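Minutes of the Savville Working Group on Historical Redress

Meeting held on February 14, 2026, in the reading room of the Nechyporuk Center, Savville

Present: eleven members of the group, two guests from the Flurnico settlement, and one observer from the district office. Two members sent their apologies. The chair opened the meeting at ten in the morning.

## 1. Minutes of the previous meeting

The minutes of the November meeting were read and accepted with one correction. In item four, the words "the families who left" are replaced by "the families who were removed". The guests from Flurnico asked for this change in writing, and all members agreed with it.

## 2. Draft text of the acknowledgment

The chair reminded the members that the district council promised to make a formal acknowledgment to the descendants of the people moved from the Fatico valley. The first draft was sent to all members in January. It has 357 words.

The guests said that the draft is polite, but it is not clear who did the wrong. In the second paragraph it says that "homes were lost" and "schools were closed". They wish that the text names the district administration of that time as the one who gave the order. The observer answered that the legal office of the district prefers a more general wording, as it is afraid of claims for money. Several members replied that a general wording will be received badly in Flurnico, and that the older people there are waiting for exactly this sentence.

After a long discussion it was decided:

- The second paragraph will be written again in the active form, with the district administration as the subject.
- The word "regret" stays in the title, but the word "apologize" must appear at least once in the body of the text.
- The new draft will be made in both languages at the same time, so that one is not only a translation of the other.

One member asked that her different opinion is noted. She thinks the title should also contain the word "apology".

## 3. Return of the common land

The land subgroup reported on its work in the archive. The valley register lists 1629 parcels. The subgroup has compared the first two volumes with the present maps. The third volume has water damage and some pages can not be read without help from the state archive.

The guests explained that for their community the upper pasture and the burial ground are the most important, and the rest can be discussed later. The group agreed to treat these two places first and to ask the council not to sell or rent any land next to them until the report is finished. The observer will bring this request to the district office, but could not promise an answer before the next meeting.

## 4. The center building

The members discussed the rooms on the ground floor, which the community will use for language classes. The group thanked the Nechyporuk Center for giving these rooms without rent for the first year. The washroom on this floor must be open also in the evening, when the classes take place. The center will give a second key to the teachers.

It was asked if the sign at the entrance can be in both languages. The center has no objection. The text of the sign will be checked by the speakers in Flurnico before it is ordered.
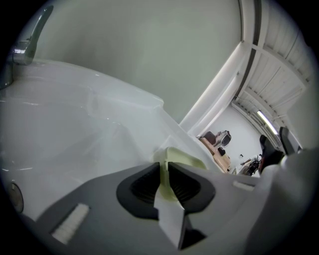

## 5. Money for travel

Many of the older people who wish to speak to the group live far from the bus line. It was proposed to pay their travel from the budget of the group, up to 30 dollars for each person and each visit. The proposal was accepted with ten votes for and one abstention. Receipts are needed only for taxi rides.

## 6. Other matters

- The recordings of the interviews will be kept in the center. Copies will be given to the families first, and to other persons only with written permission.
- A school in Savville asked for a speaker. The guests will ask in their community who would like to go.
- The group still has no answer from the state archive about the list of the removed families. A second letter will be sent.

## 7. Next meeting

The next meeting will take place in Flurnico, at the invitation of the guests. The new draft must be sent to the members one week before. The meeting was closed at a quarter past one.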